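## 3. Packing fruit from the basket

Applies to the Udura storage set: basket, table cloth, zipper bags. Read section 2 before first use.

1. Spread the cloth over the table and smooth it out from the center.
2. Set the basket on the cloth with the handle strip on the far side.
3. Place bananas last, on top of the other contents. They may extend over the rim.
4. Take one zipper bag and hold it by both ends of the seal strip. Pull lightly until the strip is straight.
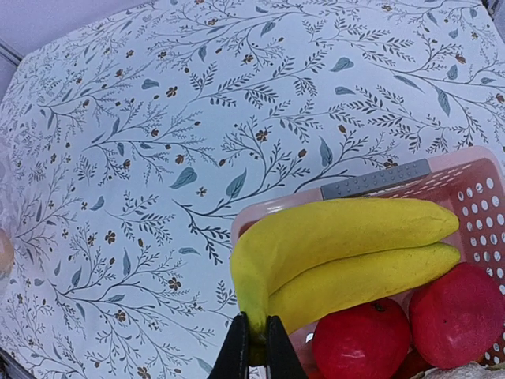
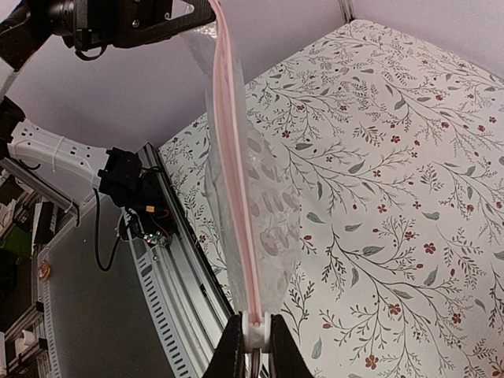
*Fig. 3. Top: bananas on the basket. Bottom: zipper bag with pink seal strip.*

5. Open the bag fully and fill it to no more than 3/4 of its depth.
6. Lay the bag flat, press out the air, and close the strip from one end to the other. Run a finger over it 2 times.
7. Write the contents on the printed area - use a ballpoint or a soft marker.

**Note:** A creased strip may not close along its full length. Flatten it by hand before filling.

**Caution:** Do not seal whole bananas in a bag. Peel and slice them first, 12 slices per bag at most.

**Caution:** Do not lift the basket by the rim when it is full - support it from underneath.

For freezing times, see section 4.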